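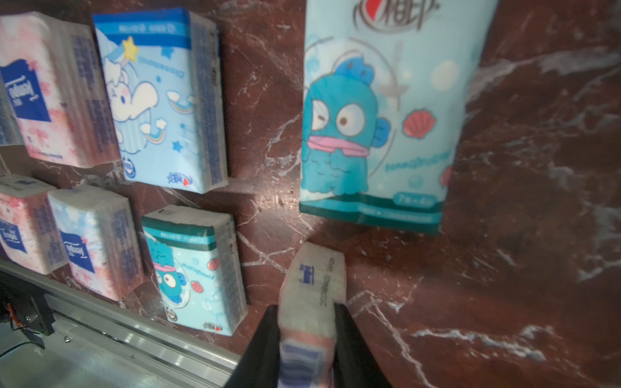

Preguntas frecuentes sobre la célula de recogida Forier

¿Cada cuánto hay que revisar los dedos de la pinza?
Cada 400 ciclos nosotros les echamos un vistazo, y si trabajáis con paquetes de pañuelos, que son blanditos y perdonan poco, casi os diría que antes. Se pasa un paño seco por la cara interior y se mira que los dos cierren parejos.

El paquete sale arrugado, ¿qué toco?
La fuerza de cierre, siempre lo primero. Bajadla de 2 en 2 puntos, con paciencia, y probad con el paquete más pequeño que tengáis. Si se os escurre, volved al valor anterior y ya está - no hace falta recalibrar nada.

¿Cómo se enseña la posición de la bandeja?
Con un paquete ya cogido, que es como va a trabajar de verdad. Llevad la pinza encima de la bandeja, dejad margen con el borde y guardad el punto. Repetidlo cerca de las esquinas, que ahí es donde más sustos nos hemos llevado.
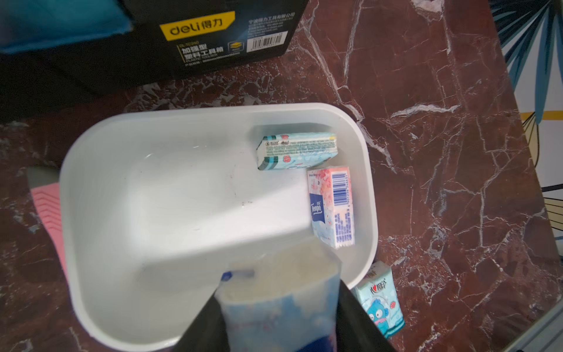

Y si cambiáis de bandeja, aunque parezca igualita a la otra, guardad los puntos de nuevo, por favor. Una bandeja con las paredes inclinadas deja menos fondo útil del que uno se imagina.

¿Los reflejos de una mesa brillante molestan a la cámara de la muñeca?
Pueden molestar, sí. Bajad un poco la exposición o moved la lámpara antes de meteros en los menús de Boltus, que son largos y al final uno se pierde.

Me sale el aviso 577.
¡Tranquilidad! Es el cable de la muñeca, que pide un repaso. Parad la célula, cortad la corriente y comprobad que el conector entra hasta el fondo y que el cable tiene holgura en todo el giro.

¿A quién escribo si sigo atascado?
A Faith Mugo, en el taller de Ornesholm. Contadle el número de ciclos y qué paquete estabais cogiendo, y os contestará con todo el cariño del mundo.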